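4.3 Unintended contact during the cabinet-opening task

The failures reported in Section 4.2 were failures to finish: the episode timed out, or the cabinet door did not reach the required angle. This section deals with a different group. In these episodes the door task was scored as a success, yet the arm touched something it was not supposed to touch along the way. The benchmark score does not record such events. We found them only when the contact logs of the Valtow simulator were read back after the main evaluation had been completed.

The policy under study is the Dristano controller described in Section 3, with no changes to its weights or its control rate. It was run for 800 episodes in the simulated kitchen. The instruction in every episode was to open an upper cabinet door by its vertical handle. The starting pose of the arm base was drawn at random from the same region used in training. Contacts were logged between each link of the arm and each fixed or movable body in the kitchen, together with the peak force and the time step at which the contact began. Contact between the gripper fingers and the target handle was treated as intended. All other contact was treated as unintended, including contact between the fingers and the door panel.

In 191 episodes at least one unintended contact was logged. Most of these took place before the handle was reached, while the arm was being raised from the level of the countertop toward the upper cabinets. The wrist was the link most often involved. When the arm base was placed close to the counter, the controller tended to raise the gripper early and bring the wrist across the top of the toaster at a small clearance. 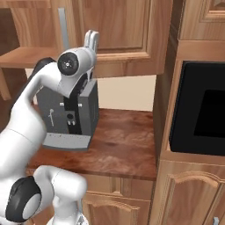
The controller receives the pose of its fingers as an input but is given no direct measure of the distance between the other links and nearby objects. During training, a collision penalty was applied to the fingers and palm alone. The penalty on the remaining links had been turned off in April, when an earlier version of the controller would not approach the counter at all, and it was not turned back on before the final training run. We regard this as the main cause of the wrist contacts. The omission was ours, and it would have been caught by a routine check of the training settings against the written protocol.

A second and smaller group of contacts took place after the door had begun to move. In 14 episodes a part of the arm met the door or its handle again during or after the opening motion. The success test looks only at the angle of the door. Once the threshold is passed, the episode is marked as complete, but the simulator continues to step until the time limit, and the controller continues to issue commands. These late commands were not covered by any training signal. In 4 of the 14 episodes the door was pushed back below the threshold after success had already been recorded.
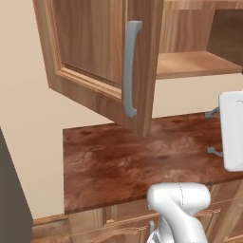

Figure 6. Open upper cabinet door in the simulated kitchen, with parts of the arm at the lower center and right.

Neither group of contacts would be acceptable on hardware. A wrist that strikes a countertop appliance may damage the appliance, the joint cover, or both, and a person standing at the counter would be exposed to the same motion. The force values in our logs should be read with care. The contact model in Valtow was tuned for grasping, and we have not compared its forces for link-to-object contact with measurements from a physical arm. For this reason we report whether contact took place and do not rank episodes by severity.

Following these findings, the planned transfer of the controller to the test kitchen at the Trurnville laboratory was put on hold. The hold was entered in the project safety record on Jul 24, 2023, and remained in force at the time of writing. Two conditions were set for lifting it. The collision penalty must be restored for every link of the arm, and the controller must be stopped by an outside signal as soon as the success test is met. A separate monitor, based on the Rashidi distance check, will also be run alongside the controller and will be able to halt the arm without regard to the state of the task.

We have left the success rates in Table 2 as they were first computed, so that they can be compared with earlier work on the same benchmark. A second column gives the rate when any episode with unintended contact is counted as a failure. Readers who intend to use the controller near people or loose objects should refer to the second column only.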